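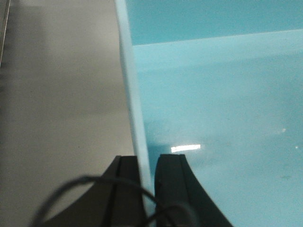 Chantal Lavoie runs the dry goods store at Tarnanora, a food supplier outside Verncombe. Her subject is bins: which ones to buy, how to shelve them and when to throw them out. We spoke on 6/22/22.

The store holds 163 bins in regular use. Lavoie took over the stock list from the Cistolville depot, where goods were kept in their cartons. "Cartons hide what you have left," she said. "With an open bin the picker looks down and sees the bottom."

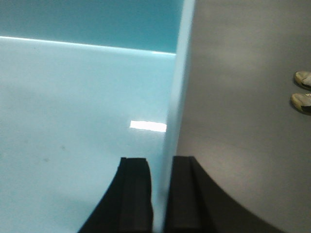
Lavoie prefers smooth walls to ribbed ones for anything picked singly. Ribs stiffen a crate for stacking but collect flour and dust. A glossy light blue wall has another use, she said: small dark specks stand out on it, and so do cloudy patches in the finish. "You get glare off the lights as well, a hard white spot. Tilt the bin and look again before you sign it off."

Her inspection interval is 30 days, with the rim checked first. A rim that has spread will catch on its neighbour. She rejected nine bins at the last check, all for rims.

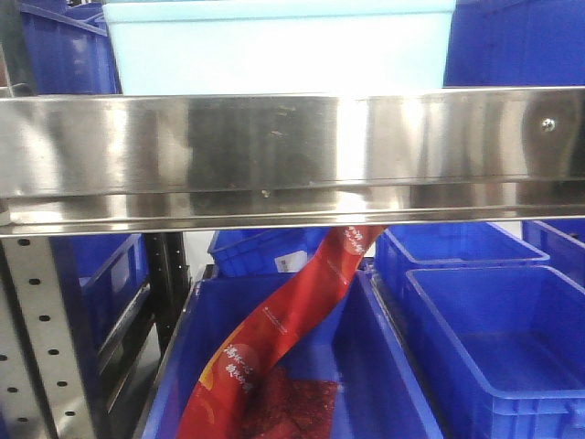

Shelving is the other half of the job. Lavoie specifies perforated uprights, so that the height of a tier can be changed when the bin size changes, and a folded front lip on metal shelves. "A raw edge cuts bags. Folded is dearer — I pay it."

Long pouches are laid in flat and never stood on end. The present list runs to 3,181 lines, and each line is tied to a bin position by a written label. A second supplier, Sfakianakis, will deliver deeper bins in September, and the lower tiers will be reset to take them.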